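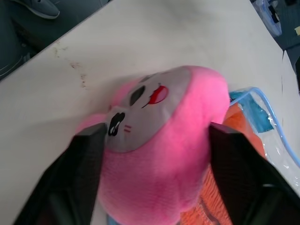 The case for a printed care label

Soft goods sold in this country carry less washing information than they did ten years ago. The sewn-in label has shrunk, the symbols have been reduced to a size few people can read without a lens, and the written instructions have moved to a web page. I think this is a mistake, and a cheap one to put right.

Take long pile, the fluffy synthetic surface used on throws, slippers, hoods and toys. It tolerates water well and heat badly. Above a certain temperature the fibre tips soften and curl, and no amount of brushing restores them. A buyer needs three facts: the highest wash temperature, whether the item may be tumbled, and whether the filling can be wrung. All three fit on a strip of satin tape.

Makers object on grounds of cost. Prosell, which supplies tape to small workshops, lists a roll of 600 labels at 24 pounds, or 4p a label. On a throw that sells for the price of a decent meal, this does not count as a burden.

The second objection is that labels irritate the skin. Some do. The usual cause is a heat-cut edge, which leaves a hard ridge, and a folded label sewn into the side seam avoids it. Tullia changed to folded labels in November and kept the text at a readable size. Jistus went the other way and prints a square code on the swing ticket, which most households throw away with the wrapping.

A code also depends on the page behind it. I tried two codes from older Hodoroagă cushions before writing this. One led to a general shop page and the other to nothing at all. The cushions will be in use for years yet – their owners will have to guess.

Symbols alone are a poor substitute. The bars under the washtub show how gentle the cycle should be, and in my experience few people read them correctly. Five or six plain words would do the job better, set in dark thread or ink on a pale ground, and placed where a person standing at the machine can find them.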